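Jirnow 149: mando arcade para juegos de lucha

Referencia: 3567
Fabricante: Wundier
Conexión: USB-C con cable desmontable
Compatibilidad: PC y consolas con soporte para mandos USB genéricos

El Jirnow 149 es un mando arcade de sobremesa pensado para juegos de lucha en 2D y 3D. Lleva palanca de ocho direcciones, ocho botones de acción en disposición curva y una fila superior con los botones de menú, que se puede bloquear con un interruptor lateral para no pausar la partida por accidente en un torneo.

La palanca viene de fábrica con guía cuadrada. En la caja se incluye también una guía octogonal, que se cambia desde la parte inferior con un destornillador de estrella. Quien venga de jugar con cruceta suele tardar unas semanas en acostumbrarse a la palanca. Recomendamos empezar por el modo de entrenamiento y practicar los cuartos de círculo por los dos lados antes de entrar en partidas clasificatorias.

Los botones son de encaje a presión y se conectan a la placa con terminales faston. No hay que soldar nada. El diámetro es el estándar de 30 mm, así que sirven la mayoría de los recambios que ya se venden para este tipo de mandos.

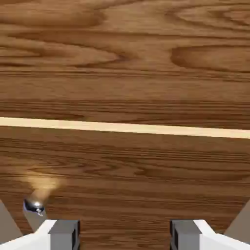

El Jirnow 149 se vende con tres paneles superiores: negro mate, gris y efecto madera. Los tres son intercambiables y se fijan con seis tornillos. El panel de efecto madera es una lámina impresa protegida por metacrilato, y el dibujo de la veta cambia de una unidad a otra. Para quien dude del tono, es un marrón medio cálido con la veta muy marcada, de las que hacen ondas y óvalos más oscuros en una zona y se vuelven rectas y apretadas en otra, como en la madera que se ve junto a la franja beige. No se puede elegir un dibujo concreto al hacer el pedido. Los paneles sueltos se piden por separado, indicando la referencia del mando.

Peso y estabilidad

La base es de acero y tiene el tamaño suficiente para apoyar las dos muñecas. En la parte inferior hay una lámina de goma que cubre casi toda la superficie. Sobre una mesa el mando no se desplaza en un uso normal, y sobre las piernas se sujeta bien, aunque con pantalón corto la goma puede resultar incómoda en sesiones largas.

Configuración

Con el programa Hatosov se pueden reasignar los botones, guardar hasta 10 perfiles y elegir cómo se resuelven las direcciones opuestas. Los perfiles se guardan en la memoria del mando y se mantienen al cambiar de equipo. El programa solo funciona en Windows. En consola se puede cambiar de perfil manteniendo pulsado el botón de función y moviendo la palanca hacia arriba o hacia abajo.

Si se va a participar en un torneo, conviene consultar antes el reglamento. Algunas competiciones no admiten macros ni ciertos modos de direcciones opuestas. El Jirnow 149 no incluye función turbo.

Contenido de la caja

Mando Jirnow 149
Cable USB-C a USB-A de 3 metros
Guía octogonal
Dos botones de recambio
Manual en español, inglés y neerlandés

Opiniones

Mieke Van Dijk: Lo uso sobre todo en PC. La palanca es algo dura los primeros días y luego mejora. Cambié los botones por unos más silenciosos en media hora.

Lieven Mulder: Buen mando. El cable se podría guardar mejor, el compartimento es pequeño y hay que enrollarlo muy justo.

Disponibilidad y envío

La primera tirada fue de 400 unidades y está agotada. La segunda llegará en marzo. Se puede reservar desde esta página sin pago por adelantado. Los envíos salen del almacén de Timmermans y la garantía es de tres años, con recogida a domicilio en caso de avería. La garantía no cubre el desgaste de los microinterruptores.

Ficha actualizada: 2024-12-05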